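Dec 29, 2020
Entered by Nadiia Bilyk

Fruit Ripening Study, Storage Room Series

The second holding period closed this morning. All cartons of the Umia lot were moved from the cool cabinet to the open shelves at 9:15 and weighed before the covers were removed. Total net weight on arrival was 110 pounds. The cabinet held 64 degrees Fahrenheit through the weekend according to the chart recorder, and the trace shows no gap.

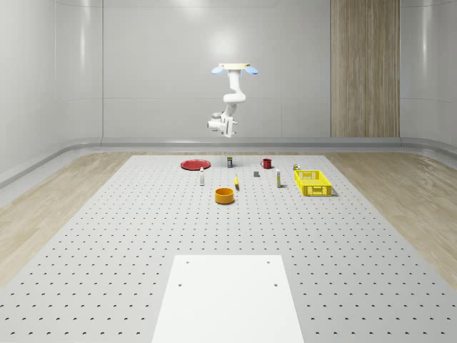

Work table and back wall.

Peel color was graded by Yaroslav Demchenko against the printed chart. The Pylypenko lot is ahead of the Umia lot by a full grade, although both were received green and on the same truck. Stem ends remain firm in both. Two hands from the lower carton show bruising on the outer curve and have been entered separately, as they will affect the sugar readings if pooled with the others.
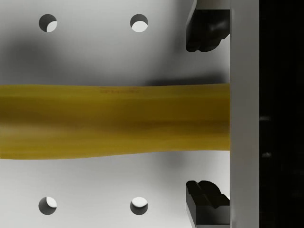

Yellow with brown streaking.

The Drotix meter was recalibrated before use. The first reading after calibration drifted and was discarded. Pulp samples were then taken from the middle third of each fruit, mashed, strained and read twice. Where the two readings disagreed, a third was taken and the median recorded. Colleagues are asked to rinse the prism with distilled water only; there was residue on it again this morning.

Gudness has requested the ripening curve by the second week of January. The curve cannot be completed until the ethylene figures for the sealed

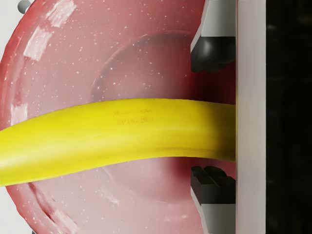 cartons have been corrected for leakage. The tape on the older lids does not hold well at room temperature, and the correction used in the fall was based on new lids. Yaroslav will repeat the leak test with 12 lids drawn from both batches.

Shelf spacing is to remain as it stands for the next 7 days. Cartons should not be stacked.

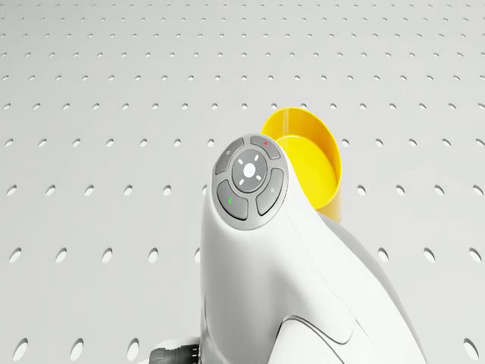
Should fruit with split peel stay in the daily weighing?
Remove it on the day the split is found, and record its last weight in the loss column.

Next grading is set for tomorrow at 9:00. The spare color chart is in the top drawer of the balance bench.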